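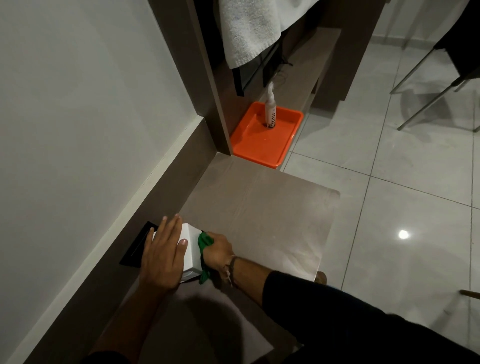
What does Drindine do?

Drindine edits and maintains blogs for small publishers and independent writers. We check drafts, correct and update older posts, and keep archives in working order.

About us

Drindine was set up by Renato Navarro, who had spent several years editing product review sites. The first client was Komach, a knitting blog with 1087 published posts and no list of what was in them. The method we wrote for that archive is still the one we use.

How we work

Each new client starts with an archive audit. Every post is entered in a register with its address, its category, the date of its last edit and the number of broken links. Posts are then marked keep, merge, rewrite or remove. Removed posts are redirected to the nearest match — never to the home page.

New drafts go through two readings. The first covers facts, links and permissions for quoted material. The second covers spelling, headings and length. Clients receive both sets of notes in one file and decide which changes to accept.

We do not write posts under a client's name, sell links or place sponsored content.

Our tools

Registers are kept in Dagdag, our own archive software. It reads exports from the common blogging systems and stores a copy of each post before any edit is made. Version 22 added checks for duplicate headings. Dagdag is not sold separately.

Clients and office

We look after 79 blogs, mostly on crafts, food and travel. There are 16 of us — nine editors, five technical staff and two in accounts. The office is in Istby, and most editing is done from home.

New audits are booked by the month. The next free places are in September.

Page last reviewed: May 20, 2025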